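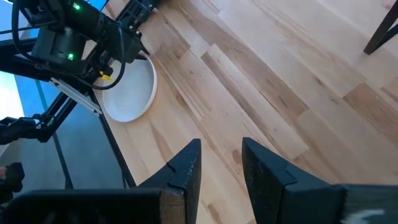
Trernness Household Words

A word list of terms for furniture, kitchen tools and household chores, collected in and near the village of Trernness. Version 2, November 2021.

What is in it

The list holds about 2,000 entries. Each one gives the word as spoken, a spelling, a plain English meaning and the part of the village where it was recorded. Many entries also have a sample sentence. Words for farm work and weather are left out, as the Goodall list already covers them.

Files

words.csv – the main list, one entry per line
sentences.csv – sample sentences, linked to the main list by entry number
speakers.csv – age group and area for each of the 80 speakers, no names
CHANGES.txt – what changed between versions

All files are UTF-8. Fields are separated by commas, and any field that contains a comma is in double quotes. Empty fields mean the information was not recorded.

Spelling

Spelling follows the Heno system, with one change: long vowels are doubled instead of marked with an accent. Where speakers disagreed on how a word sounds, both forms are listed and the second points back to the first.

Known problems

Older speakers are overrepresented. The lower village has few entries for laundry and bedding. Some words marked as local are also used in Tornov, and these have not all been checked. The October corrections removed duplicate entries but left gaps in the numbering. Please don't renumber – the sentence file depends on it.

Use

Free to copy and change for any purpose, with credit to the word list and its version number. Do not try to identify speakers from their age group and area.

Contact

Corrections and new words go to Carol Rowbotham. Please include the entry number if there is one.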